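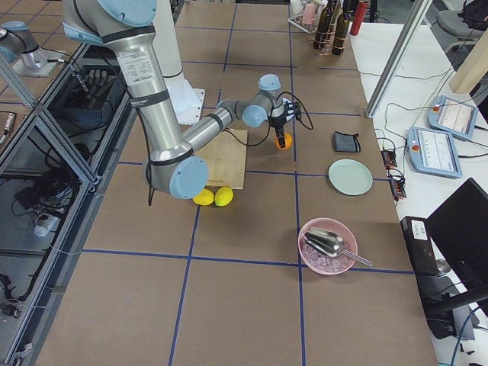 Clubs > Denden Esports > Minutes > October

3 min read

First up was the spring squad, and what a month to be talking about it! Haoran Duan opened at 7 pm and went straight to the results: Denden finished the group stage on top of the ladder, ahead of Tirnix on map difference, and everyone clapped for a good long while. The new strip came next. Members had been going back and forth on colours since the last meeting, and the light blue on the arm's joint caps, set against all that silver, was put up as the pairing to go for. Carried, with one vote for keeping the maroon. The small orange in the gripper got a few votes as a trim colour too, and Long will mock up both.

Matters arising
Long has moved scrims to 8 pm so the players with late shifts can make it. Turnout is already up and the practice games are miles better. Well done to all five starters.

Money
Balance stands at $3510. The bracket entry for the Janirier Cup is $427, approved. A further $40 goes to replacing the dead headset (the left ear has been gone for weeks, sorry again to our support player).

Janirier Cup
We're in the same half of the draw as Tirnix, so a semi-final rematch is on the cards and we can't wait. Best of five from the quarters on. Haoran asked for draft notes on all three of their mid lane picks before the next scrim block. Long to write them up, and he's already halfway through.

Stream
Our decider against Tirnix peaked at 800 viewers, a club record by a mile! We agreed to keep the two-caster format and to try a short break between maps so the casters can get a drink.

Other business
Academy trials open next month. Anyone keen to help run the lobbies, please put your name on the sheet.

Closed 8.25 pm. Next meeting same time, at Haoran's place.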